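Packing one big curved plastic part for the post: what goes under it?

hoketti_dan
Sold a black plastic shell off the old machine, the curved ribbed sort with a raised rim. Buyer is in Magalhães Road, which is 4 miles away, and he wants it posted. Fine. Do I need card in the bottom of the tote or is that fuss?

Pindus
Card. Glossy plastic picks up marks if you so much as look at it sternly.

BeneditoBarbosa
Disagree. Card has grit in it. Old towel, every time. I've sent 3 of these and had no complaints.

Pindus
You sent 2 of them to your brother.

BeneditoBarbosa
He is a very demanding man.

studov_attic
Card is fine if it's clean and lies flat. Stand the part up so it rests on its edge and the shiny face touches nothing. Mine weighed 700 grams and the postage still cost more than the part.

hoketti_dan
Standing up, though? Won't it topple?

studov_attic
Leans a bit. So do I. Wedge it before the lid goes on.

BeneditoBarbosa
With a towel.

Pindus
Do it on carpet at least, then if you drop it you only lose your dignity. Card version attached.
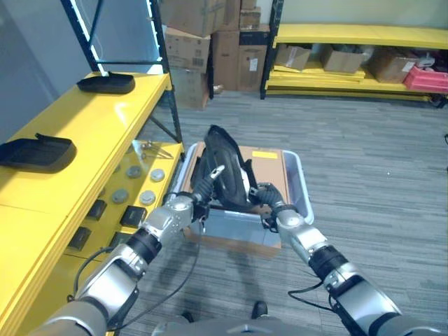 Black shell upright in the grey tote, card underneath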